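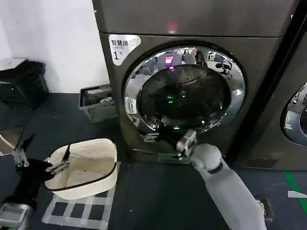 Machine number one, a washer-dryer in dark grey with a chunky chrome door ring.

I've been taking the doona and the big towels to Ullness for a while now, so a review is overdue. It's the self-service laundry Orsolya Vida put me on to when my own washer carked it in September. The drum swallows a queen doona with room to spare, and the door has a good solid weight to it (no slamming needed!). My load took 58 minutes, wash and dry, and the towels were fluffy enough that I've stopped bothering with the dryer at home.

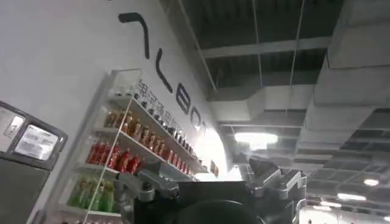
Drinks shelves under the big black lettering.

What got me was the drinks display. It's lit up in my memory more than the laundry is – rows and rows of bottles sorted by colour, and I always end up buying one of the red ones while I wait. Pricey, mind you, and I'd swap half of them for a decent bench to fold on. 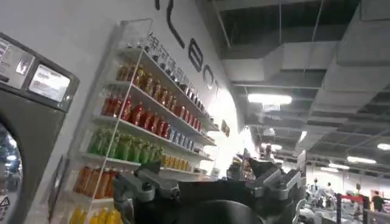 Amber, red, green, orange, yellow, right beside the machine.

My one proper grumble is the little screen, as I find the menus fiddly and picked the wrong cycle twice. Otherwise I'm very happy, and I'll be back with the winter blankets. I'd give it 4 out of 5.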